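**Cell 3: gripper reporting open while closed**

The Cell 3 stoppage on the Jemport site is closed as of 2025-04-09. The cell is back in supervised use with a modified gripper driver and a new wrist cable. Anyone running the same driver on another arm should read the section on what to change before the next powered session.

**Symptom**

Cell 3 runs the small-object placing task for the Hutora project. The arm picks a cube from the table, lowers it into a basket, opens the fingers, waits for an open confirmation and retracts. An intermittent fault was logged in which the confirmation arrived, the arm retracted, and the cube came up with it. The sequencer treated the placement as complete and moved on to the next pick.

In most cases the next pick then failed, as the fingers met the second cube while still holding the first, and the arm went into a protective stop. These events were entered as collisions. For that reason the fault was looked for in the wrong place to begin with: the table height was re-taught, the approach speed was reduced, and the camera calibration was repeated. The rate of stops didn't change.

Anisa Chin went back through the logs and compared commanded finger width with motor current at the moment of retract. Out of 309 placements, 39 showed current consistent with a closed grip and a reported status of "open". All of them had been passed as good by the sequencer.

**The safety matter**

A cube carried out of a basket is a nuisance. The more serious event was the one that led to the cell being locked off. After a protective stop, the operator read the screen, which showed the gripper open and empty, and reached in to reposition the basket. The fingers then opened and the cube fell on to the back of the operator's hand. There was no injury and the cube is light. The same driver is used in Cell 2 with machined parts, and there the result could have been different.

The arm itself did not move. The protective stop held the joints as it should. The gripper is powered and commanded separately, and a protective stop on the arm does not inhibit it. This is in the risk assessment, but the assessment assumes that the displayed finger state is correct.

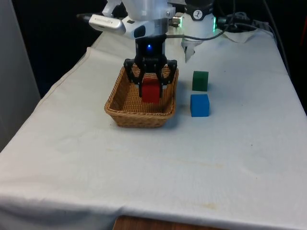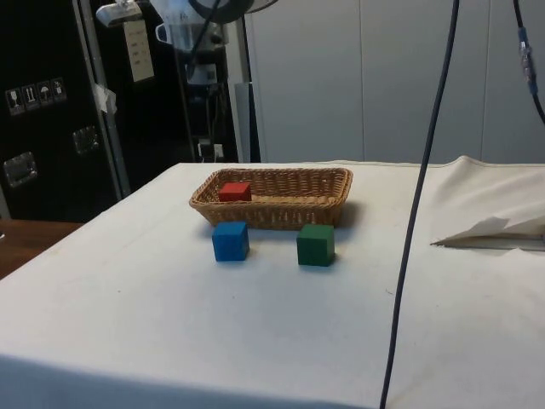 Two faults were acting together, one in the cable and one in the driver. The wrist cable had a damaged conductor in the data pair close to the gripper end, and it went open circuit when the last joint was turned past 45 degrees in one direction. Power to the gripper was carried on separate cores and was never interrupted. The blue LED on the gripper body, which can be seen lit in the first picture, was therefore no help in finding the fault: on the bench it stayed on with the data pair disconnected. Operators had been taking it as a sign that the gripper was healthy, and the start-up sheet told them to.

The driver fault is the more important of the two. When a status request timed out, the driver returned an empty register block filled with zeros. The status word is decoded so that zero means "fingers open, no object, no error". A lost connection was indistinguishable from a successful release. The open command itself had also been lost, so the fingers stayed closed and the sequencer had its confirmation at once.

The driver also placed unacknowledged commands in a queue and sent them again when the link returned. That explains the fingers opening after the stop. The operator had jogged the last joint back a little before reaching in, which closed the break in the conductor, and the stored command went through.

The fault was reproduced with a switch in the data pair and a cube held over a foam pad. The false confirmation appeared on every attempt, and the delayed opening on every attempt where the switch was closed again within the retry period.

**What has been changed**

- The wrist cable has been replaced with a longer Manurung assembly and re-routed with a free loop at the last joint. The old clamp was too close to the connector and has been removed.
- A timeout now returns an explicit "unknown" state. The sequencer will not retract on "unknown"; it holds position and raises a fault.
- The command queue has been taken out. A command that is not acknowledged is discarded and has to be issued again by the operator.
- Release now needs two conditions: reported width above the threshold, and a status message newer than the open command.
- The Unik display shows finger state in grey with the age of the last message when the link is down. Previously it showed the last decoded value in green.
- The line about the LED has been deleted from the start-up sheet.

Gripper power is still independent of the protective stop. Cutting it was considered and rejected for now – this model relaxes its fingers on power loss, so a stop would drop whatever was being carried. Until a brake option has been assessed, the rule is that hands stay outside the cell until the gripper isolator is off and any held part has been supported or lowered to the table. The isolator has been moved to the front panel.

**Action for other cells**

Cell 2 has the same driver and is locked off until it has been updated. Cell 4 uses a different gripper, but its driver has not been checked for the same zero-fill behaviour. The test takes a few minutes: hold a soft object, unplug the data connector only, command open, and look at what is displayed. If it shows anything other than a fault or an unknown state, lock the cell off and report it.

Past placement results from Cell 3 should be treated with care. The affected runs have been marked in the log by comparing current with status, but the earliest ones did not record current and can't be corrected. The success figures in the last Hutora summary were based partly on those runs and will be reissued in July.

Further reports of parts carried away after a confirmed release should go to Anisa Chin, with the log attached and the angle of the last joint noted if it is known. Please don't enter them as collisions.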